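机器人什么时候能收拾桌子

哈桥镇上的Tralbridge仓库去年退掉过2台分拣机械臂。仓库主管德斯皮娜·科列夫说，机器没有坏，只是每次换一种包装盒，就得请人来重新调试，调试费比请临时工还贵。

类似的话，我这几个月听了不少。家用的情况更难一些。厨房台面、孩子的书桌、工具间的架子，东西从来不会按固定的位置摆好。扫地机器人能普及，靠的是它基本不用伸手去拿东西。

做抓取软件的Wirar公司现在把大部分训练放在仿真里。负责人奥格年·佩特克给我看的任务很简单：桌上散放几个彩色方块，两条机械臂要把它们逐个拿起来，放到指定位置。

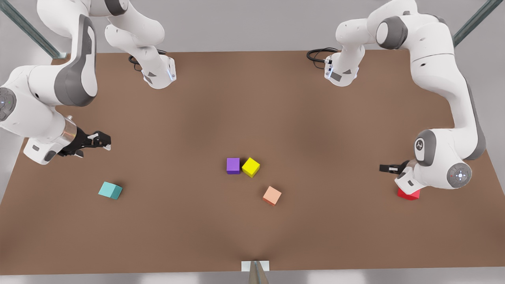
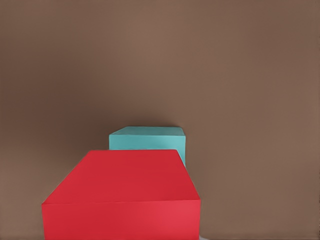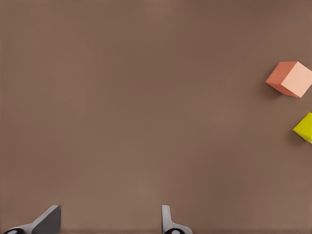 仿真画面，桌面和方块都由计算机生成。

佩特克说，这个任务他们在仿真里跑了3000次，成功率87%。剩下的失败多半出在最后几厘米：夹爪偏了一点，方块被推走，或者两个方块挨得太近，手指插不进去。人遇到这种情况会顺手拨一下再拿，机器要专门学。

换到真实的桌子上，成绩还会往下掉。光线、桌面的摩擦、方块边角的磨损，仿真里都只能估个大概。团队的办法是在训练时不断改动这些条件，让程序见得多一些。佩特克承认，方块算是最好抓的东西，毛巾、塑料袋和装了半杯水的杯子，他们目前都不做。

车间里的前景要好一点。给小厂做自动化改造的希沙姆·法齐认为，零件种类少、位置大致固定的工位，现在就可以交给机器，比如给机床上下料。他在Poirier厂装的那套设备从5月开始运行，夜班只留一个人看着，卡住了就过去处理。法齐说，客户最常问的是能不能顺便把工作台也收拾了，他的回答一直是不能。

至于家里，佩特克不肯给年份。他自己家的餐桌，晚饭后还是他和女儿轮流收。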